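How to Get Dye Spots Off a White Worktop (Without Making a Bigger, Paler Spot)

If you work with colored liquids on a white table, you will end up cleaning a white table. I have been running the bench for our natural dye sampling for a while now, and I have ruined one top and saved another, so I feel qualified to talk about the second one.

The table in question is a smooth white one with a bit of shine to it. White is the right color for judging a dye. It is a terrible color for everything else that happens in the course of judging a dye. Aino Rissanen, who shares the bench with me, wanted gray. I said gray would throw off the pinks. I'm still right, and I'm still the one holding the cloth.

What you need

Two soft cotton cloths, one for wet and one for dry
A bowl of warm water
Plain dish soap
Baking soda
Rubbing alcohol
Cotton swabs
A plastic card you don't care about, such as an expired library card

Leave the scouring pad at the sink. Also the powdered cleanser, the melamine sponge and anything with the word "power" on it. A slightly glossy surface stays glossy only until you sand it, and a dull patch on a shiny table draws the eye far more than a pink one does.

Step 1. Park the tubes

Cap anything that has a cap. Put every tube in its rack and slide the rack to a back corner, well away from your elbow. I like a clear rack because I can see the levels without lifting anything out, and every tube I don't lift is a tube I don't drip.

Do this before you wet the cloth. I once cleaned around a loose tube for economy of motion and spent the rest of Tuesday on the floor with a mop.

Step 2. Look at the table from the side

From straight above, a white table looks fine. Crouch until your eyes are nearly level with the top and look across it toward a window or lamp. Specks show up as specks, and smears show up as a change in the shine. Anything that disappears when you move your head was a shadow. I have scrubbed a shadow. It took longer than I'd like to say.

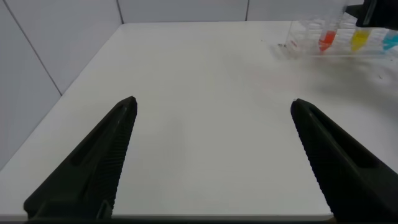 Step 3. Dry first

Go over the whole top with the dry cloth. Half of what looks like staining is dust, lint or dried-up plant matter, and it will come away with no chemistry at all. If you start wet, the bits turn to paste and you've made yourself some extra steps.

For specks that stay put, hold the plastic card nearly flat and nudge them. Flick, don't scrape. If the card is bending, you're pushing too hard.

Step 4. Soap

A few drops in the bowl, cloth wrung out until it stops dripping. Work from the outside of a smear toward its middle. Going the other way spreads color into clean table, and you'll finish with a lovely even blush the size of a dinner plate. Rinse the cloth often. Wipe again with clean water and then dry.

Step 5. The pinks

Madder and cochineal are the ones that hang around at my bench. Mix baking soda and water to something like thin frosting, dab it on with a fingertip and leave it for 8 minutes. Wipe it off with the wet cloth, no grinding. Baking soda is mild but it is still a powder.

If there's color left, dampen a cotton swab with rubbing alcohol and roll it over the spot. Test a hidden bit first, under the overhang or near a back corner. Some tops will haze, and you want to learn that somewhere the table doesn't face the public. Keep the bottle away from flames and hot plates, and open a window.

Step 6. Stop

A very faint mark that you can find only by crouching is a mark you're allowed to keep. Put a sheet of plain white paper under your samples when the color matters and get on with your day.

For what it's worth, I do the dry wipe every evening and the soap when I'm annoyed. The seams in the wall panels behind the bench get a swab in January, or whenever Aino points at them.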